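Notebook, Veltby room, upper floor
8 October 2022

Came in early to continue with the room. Farzana Liyanage had already opened the windows, so the smell of floor polish was much less than last time. The polish from Hivolar is good but it makes the floor very shiny, and every bit of dust shows in the light from the window side. I would take the matt one next time.

Floor. Swept first, then went over with the flat floor tool, starting at the brick wall and working towards the railing. I did the room 2 times because after the first time there were still grey lines along the boards. Under the shelves I could only reach halfway. The shelving unit is too heavy for me alone and I did not want to empty it.

Tables. The three white tables stay on the left and at the back for now. Farzana would like to bring them together into one long bench, and I am a little against it, as then we lose the passage beside the railing. We measured: the passage is 120 cm at the narrow place, and a bench would take more than half of it. Not decided. The router stays on the back table in any case, the signal was bad when we had it lower.

Shelves. The rule from December last year was bottles upper, boxes lower, and it has been more or less kept. I took out 14 old labels that did not belong to anything and wrote new ones for the white containers. Please do not use the blue pen for labels, it fades. Ivanyshyn want their two sample boxes back, I have put them at the entrance downstairs with a note on top. If they are still there next week somebody should ring.

Sheets on the wall. The tape does not hold well on brick. It holds on the smooth bricks and comes off on the rough ones, so the row is not quite straight. A thin wooden strip with clips would be better. I asked the shop in Skestosgate for a price and they have not answered yet.

Cables. This is the worst part of the room. The long white one still goes from the back table over the open floor, and I have nearly fallen on it myself. I would like to lead it along the wall and fix it with clips, but then it will be too short for where the power strip is now. Either we move the strip or we buy a longer cable. Farzana thinks moving the strip, I think also.

Round table. Has a small wobble. I put folded card under one foot and it is better, but the foot itself should be turned. Needs the small spanner, which I could not find.

Money: total spent on the room up to today is 3375, with the polish and the chair included. Receipts are in the envelope in my drawer.

To do:
- move power strip, then cable to the wall
- flatten empty cardboard
- strip with clips for the sheets
- small spanner, who has it?
- water the plant (a little only, last time the pot was standing in water) 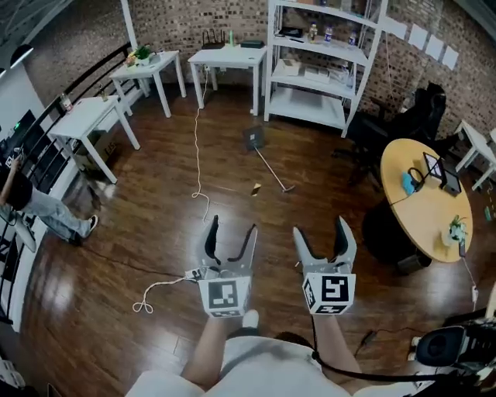 Upper floor, towards the shelves and the brick wall. White cable still across the floor.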